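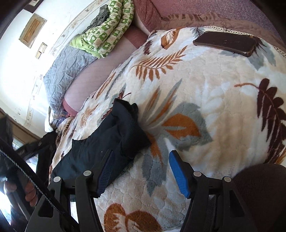 Rule 14 of the Brakix handbook says you touch the cloth before you lift it. Rule 15 says you don't talk while you do it, and I've broken that one every single shift since April.

"You're narrating again," Lucie Nguyen said in my ear. She was auditing me that night, all 21 rules, with a pass mark I'd missed by 2.

"I'm keeping myself company," I told her.

See, whatever my hand does with the gripper, 500 machines do by summer - same grip, same pause, same bad habits. Old Valletti used to flick his wrist after every fold, just a little flourish, and there's a whole hotel in Duritz where the robots still do it. The guests love it! Management wrote Rule 9.

So I squeezed gently, held for a slow breath, and lifted. Phones stay where they lie, that's Rule 6. Sleeves in, collar up, set it down like somebody's asleep next door.

"That pause isn't in the book," Lucie said.

"My mother folded like that."

I could hear her pen going. It went for quite a while.

"How long is it?" she asked. "The pause. If I'm writing it in, I need a number."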